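What happens at a robot open day?

Every August, the workshop at Jorotside opens its doors to school groups. Visitors come to see how a robot is taught to do small jobs around a home or an office. This page explains what you will see and what the words mean.

The visit starts at a table. On the table there are ordinary things, such as postcards, a phone and a phone stand. The robot has two arms and two hands, and it has been given one job: put the phone in the stand.

Why is that hard?

When you put a phone in a stand, you do not think about it much. A robot has to deal with each part of the job separately. It must find the phone. It must work out which way up the phone is. It must close its fingers firmly enough to hold on, but gently enough not to crack the screen. Then it must move the phone to the stand and tilt it to the right angle.

The cloth makes things harder. Cloth has folds, and folds can move when something touches them. A stand on a cloth may slide if it is pushed. Postcards are a problem too — they are thin, and a hand that comes down too low may drag them along.

Parts of a robot arm

An arm is made of stiff parts joined together. The places where it bends or turns are called joints. Your own arm has joints at the shoulder, the elbow and the wrist. Inside many robot joints there is a motor, and a sensor that measures how far the joint has turned.

How does it learn?

Ehsan Taheri runs the demonstration. He explains that a person first guides the robot through the job, and a computer stores every movement. At Jorotside, the phone job was recorded 2000 times. The computer looks for what the good tries have in common. This is called training.

After training, the robot tries by itself. Each group watches 3 tries. Some work and some do not, and both kinds are saved.

Rules for visitors

Stay behind the line on the floor when the arms are moving. Do not reach over the table. If you have a question, wait until the arms have stopped — then ask as many as you like. Groups can have up to 18 children, and each visit ends at the table with the postcards.

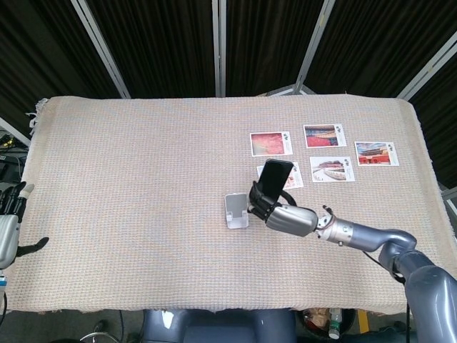

The robot's right hand holds the phone close to its stand.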